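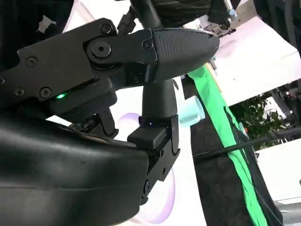 图1 腕部相机视角,夹爪指垫与铰链螺钉,壳体接缝处绿色指示灯亮

**工单标题:** Tolska 双臂单元,夹爪闭合不到位,间歇性报行程偏差
**状态:** 处理中,待复测
**提交:** Wulan Tambunan
**优先级:** 中

## 现象

单元从 3 月初开始偶发报警,内容为"夹爪行程偏差超限"。报警时夹爪停在接近闭合的位置,控制器不断力,手动复位后可以继续跑。没有固定的触发动作,抓杯子时出过,空夹时也出过。重启控制器后一般能安静一阵,然后又来。

最近一轮连续运行 500 次开合,报警 6 次,都发生在同一侧夹爪。另一侧没有记录。

操作员反映报警前能听到轻微的"咔"一声,我在现场守了一上午,听到过一次,位置像是在上指根部。

## 已排除

- 供电:夹爪端电压在报警前后没有明显变化。
- 通讯:日志里没有丢包,报警时状态字正常刷新。
- 固件:两侧版本一致,参数导出后逐项对比,也一致。
- 工件:换成空夹仍会报,与杯子无关。

指示灯不能作为判断依据。报警时灯色不变,看灯会误以为正常。

## 检查记录

**09:20** 停机,急停拍下,挂牌。先不拆,手推上指感觉间隙。与正常侧相比,铰链处有轻微旷量,沿销轴方向能晃动。

**09:45** 检查上指螺钉。靠近指垫根部的那颗力矩偏低,用扳手轻带就能转。其余几颗没有松动。原来的防松标记已经磨没了,看不出是什么时候松的。

**10:10** 拆下指垫。背面有粉末,深色,应为磨损产物。网纹面本身还好,没有掉块。指垫安装孔边缘有一点毛刺,用油石修掉。

**10:30** 检查大铰链螺栓。螺栓没有松,衬套有磨损,但塞规还通得过规定尺寸,本次不换。已向 Dinier 申请一套衬套备件。

**10:50** 装回指垫。螺纹清理后涂中强度螺纹胶,按手册力矩锁紧,重新画防松标记。胶固化期间不上电。

## 线缆

顺便查了走线。台面右侧那根细黑线直接搭在布料上,没有固定。夹爪放低时有可能勾到线,这一条和报警没有直接关系,但迟早会出问题。建议在支架侧加一个线夹,余量留在支架后面,不要留在台面上。

线夹找 Lewis 仓库领,他们有小号的,螺丝自备。

## 复测

下午 14:00 上电,做了零点标定,然后低速开合。没有报警,闭合位置读数约 70,标定表上的目标值是 69,在允许范围内。

之后把夹爪移到台面上方,恢复原来的布置,检查两侧夹爪靠近时的姿态。

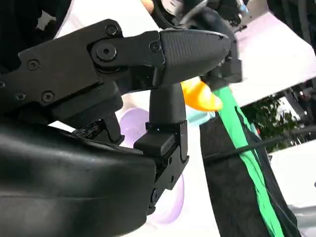 图2 两侧夹爪相邻时的腕部视角,绿色条带与黑色布料在右侧

这个位置要注意:两侧夹爪距离很近,中间只有小件。示教点是按旧指垫记的,换过或重新装过指垫以后,指尖位置可能有偏差,不要直接用原程序全速跑。先用单步,逐点确认后再恢复速度。

另外,布料如果堆得偏高,下指支架容易蹭到。铺布时把褶子往台面外侧拨。

## 待办

1. 全速复测,次数与上一轮相同,记录报警次数和对应的闭合读数。
2. 复测中如再报警,不要复位,先保存日志,再拍一张铰链部位。
3. 衬套到货后更换,旧件保留,寄回 Wesmont 测尺寸。
4. 台面线缆加线夹。
5. 正常侧夹爪也补做一次螺钉力矩检查,补画防松标记。
6. 点检表增加一项:指垫根部螺钉,每周看标记线。

## 备注

复测通过之前工单不关。夜班如需使用,只跑低速程序,速度倍率不要动。有报警直接打我电话,或在本单下面回复,写清时间、动作名称和当时的闭合读数。

上次有人报修时只写了"又停了",查日志多花了一个小时。

— Wulan Tambunan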